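Zahnbürsten fürs Ferienhaus: einzeln verpackt bereitlegen oder weglassen?

Drosau
4/6/24

Hallo zusammen,

ich vermiete seit letztem Oktober eine kleine Ferienwohnung, 53 Quadratmeter, zwei Schlafplätze plus Schlafsofa. Bisher läuft es ordentlich. Jetzt bin ich dabei, die Ausstattung im Bad zu überdenken, und komme an einer Stelle nicht weiter.

Im Moment liegen dort Seife, Duschgel im Spender, Toilettenpapier für die ersten Tage und ein Fön. Mehr nicht. In zwei Bewertungen stand, dass man sich "ein paar Kleinigkeiten" gewünscht hätte. Eine Familie hatte die Zahnbürsten vergessen, und weil der Laden im Ort am Sonntag zu ist, mussten sie zur Tankstelle fahren, was mir schon etwas unangenehm war.

Meine Fragen wären:
Legt ihr so etwas aus oder gebt ihr es nur auf Nachfrage heraus?
Kauft ihr im Großhandel oder einfach in der Drogerie?
Wie verbucht ihr das, als Verbrauchsmaterial oder steckt das bei euch in der Endreinigung?

Die Wohnung kostet 94 Euro die Nacht, also kein Luxus, aber auch nicht das billigste Angebot in der Gegend. Ich möchte nicht anfangen, ein Hotel nachzuspielen. Handtücher und Bettwäsche sind inklusive, das reicht den meisten.

Danke schon mal.

Igwe

Kurz gesagt: weglassen. Gäste nehmen alles mit, was herumliegt, auch wenn sie es nicht brauchen. Bei mir waren nach einer Saison sogar die Teelichter weg. Wer was vergisst, kann einkaufen gehen.

Vemton

Ich vermiete seit neun Jahren zwei Wohnungen und habe beides ausprobiert, offen auslegen und nur auf Nachfrage. Ich versuche mal, der Reihe nach zu antworten.

Zum Auslegen: Im ersten Jahr stand bei mir ein Körbchen auf der Fensterbank im Bad, mit Wattestäbchen, Nähset, Duschhaube, Einwegrasierern und so weiter. Das sah nett aus und war nach jedem zweiten Gast leer. Ich glaube nicht, dass die Leute das alles gebraucht haben. Es lag eben da und wirkte wie ein Geschenk. Dazu kam, dass ich nach jeder Abreise kontrollieren musste, ob etwas angebrochen war. Das kostet beim Wechsel Zeit, und am Samstag habe ich zwischen Abreise und Anreise ohnehin nur vier Stunden.

Seit einigen Jahren steht deshalb eine geschlossene Dose im Schrank unter dem Waschbecken. In der Gästemappe steht auf der ersten Seite der Satz: "Etwas vergessen? Im Badschrank unten finden Sie das Nötigste, bitte bedienen Sie sich." Seitdem wird deutlich weniger verbraucht, und wer etwas braucht, findet es auch abends um elf, ohne mich anzurufen. Auf Nachfrage herausgeben würde ich nur machen, wenn du im selben Haus wohnst. Sonst fährst du wegen einer Tube Zahnpasta durch die Gegend.

In die Dose kommen bei mir Zahnbürsten, kleine Tuben Zahnpasta, Pflaster, Damenhygiene und ein Kamm. Rasierer habe ich wieder herausgenommen, die wurden fast nie benutzt und die Klingen setzen im feuchten Bad irgendwann Rost an.

Bei den Zahnbürsten achte ich darauf, dass jede einzeln verschlossen ist. Eine Bürste ohne Hülle kann man keinem Gast hinlegen, auch wenn sie neu ist. Das sieht ihr ja niemand an. Solche landen bei mir im Putzeimer und sind dann für die Fugen in der Dusche und die Schiene der Balkontür zuständig, dafür gibt es kaum etwas Besseres.

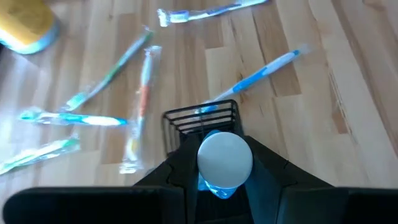 Zum Einkauf: Ich habe einmal im Großhandel bestellt und würde es nicht wieder tun. Die Mindestmenge war für zwei Wohnungen viel zu groß, und die Zahnpasta war abgelaufen, bevor die Hälfte weg war. Die Bürsten selbst waren außerdem so hart, dass sich ein Gast beschwert hat. Inzwischen kaufe ich in der Drogerie, wenn etwas im Angebot ist, und fülle zweimal im Jahr nach. Für beide Wohnungen zusammen ist das ein kleiner Betrag. Im Vergleich zur Wäsche fällt er nicht auf. Für die Wäscherei habe ich letztes Jahr 2671 Euro bezahlt, da lohnt sich das Rechnen eher.

Wenn dich der Verpackungsmüll stört: Es gibt auch Bürsten im Pappkarton. Die sind teurer und die Schachteln werden im Bad schnell wellig, also besser trocken im Flur aufbewahren und erst beim Wechsel nachlegen.

Zur Buchung: Bei mir läuft das zusammen mit Toilettenpapier, Spülmittel und Müllbeuteln als Verbrauchsmaterial. Belege aufheben, und zwar getrennt vom privaten Einkauf. Ich lege an der Kasse zwei Haufen aufs Band und lasse mir zwei Bons geben. Ob du das in die Endreinigung einrechnest oder in den Übernachtungspreis, ist deine Kalkulation. Ich habe es im Preis, eine höhere Reinigungspauschale schreckt bei kurzen Aufenthalten ab. Wie es steuerlich bei dir genau aussieht, frag bitte jemanden, der sich auskennt, das hängt auch davon ab, ob du die Wohnung selbst mitnutzt.

Noch ein Punkt, weil du den geschlossenen Laden erwähnst. Schreib die Öffnungszeiten von Laden, Apotheke und Tankstelle in die Mappe - und prüf sie einmal im Jahr nach. Das hat bei mir mehr Anrufe gespart als die Dose.

Jillar

Danke euch beiden. Die Lösung mit der Dose im Schrank gefällt mir, das probiere ich ab der nächsten Belegung aus. Die Öffnungszeiten stehen zwar schon in der Mappe, aber noch die vom Vormieter des Ladens. Das ändere ich gleich mit.

Drosau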